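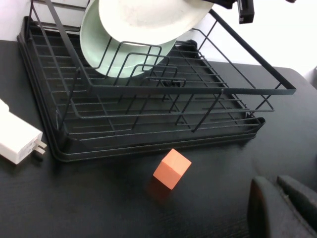 Bepari's note from the Trunden side was that the rack drains too slowly and that plates put in the back slots are still wet underneath an hour later. They asked whether we had tried tilting it before ordering another one.

May 28, 2019

We hadn't, so that was today's job. Rack and tray on the black table, a green plate and a white plate upright in the slots at the back. Same two plates all day so the readings compare.

Method as in January. Pour 400 ml of tap water over the plates and rack from the measuring jug, leave for 6 minutes, then tip whatever has collected in the tray back into the jug and read it.

Run 1, tray flat on the table. Got a fair bit back but didn't trust the reading, jug was on the sloping bit by the sink. Discarded.

Run 2, flat again, jug on the level shelf. Puddle sat in the middle of the tray and didn't move towards the spout at all. So Bepari is right that it doesn't drain by itself. The tray holds the water perfectly well, it just keeps it.

Run 3, folded cloth under the end away from the spout, basin below the spout. Water ran off straight away in a thin stream and then in drips. 394 ml in the basin at the end. The rest is on the plates and wires, I suppose, and a little in the corner of the tray. Good enough.

Run 4, same but with the cloth folded once more. No quicker that I could see, and the white plate rocked when I knocked the table. Went back to the single fold.

Plates: the wet patch Bepari mentions is at the bottom edge, where the plate sits down among the wires. Tilting the tray makes no difference to that. Turning the plate a quarter way round after the first few minutes does help, but I can't see anyone in the kitchen at Tondden doing it. Leaving an empty slot between plates might. Not tried, try next.

Rinsed the tray afterwards. Limescale is starting along the front lip, comes off with vinegar. The table wants wiping under the tray as well, the black stain shows every water mark.

Stallel want nearly 1,000 of the small rubber feet as a minimum order, far too many for us. Two wooden wedges from the offcuts box would do the same thing. Will cut a pair to the height of the folded cloth and varnish them so they don't swell.

To do: wedges. Empty-slot run with both plates. Send run 3 to Bepari and ask which way their spout faces, as they may have it pointing at the wall.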